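Lining paper or fleece over old plaster?
Posted by Gomis, Nov 27, 2023

We're doing up the back bedroom of a terraced house. The walls are old plaster, sound when I tap them, but covered in hairline cracks and a few filled patches. I don't want to pay for a full skim. The man at the paint shop said to put something over the walls before painting, but he wasn't clear what. Is ordinary lining paper good enough, or is the white fleece stuff worth the extra? The walls were last painted in April and the cracks were back by the end of summer. Budget is 80 pounds for materials, not counting paint.

Urnico
Either will cover hairline cracks. Fleece copes better if the wall moves a bit, and you paste the wall instead of the paper, so there's no soaking time and no table needed. Lining paper is cheaper but it stretches when wet and can shrink back at the joins.

Whichever you buy, wash the walls first and seal any bare filler with thinned emulsion. Let that dry overnight. Butt the edges together, don't overlap them, and leave 2 inches spare at top and bottom for trimming.

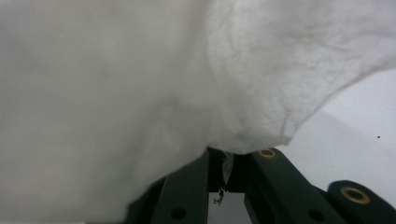

Thin white material, close up. Creases show more on the right.

Store the rolls flat and don't fold offcuts if you plan to use them above the door. Change the knife blade often. I get through 20 on a room, which sounds a lot, but a blunt one tears the edge and you will see it once it's painted.

Jugah
Lining paper is fine. Did my whole hall in it.

Alier
Check for damp before you cover anything. If the cracks came back that quickly I'd want to know why. We papered over ours and ended up paying 978 pounds to have the wall stripped and replastered. If it's dry, go with what Urnico said.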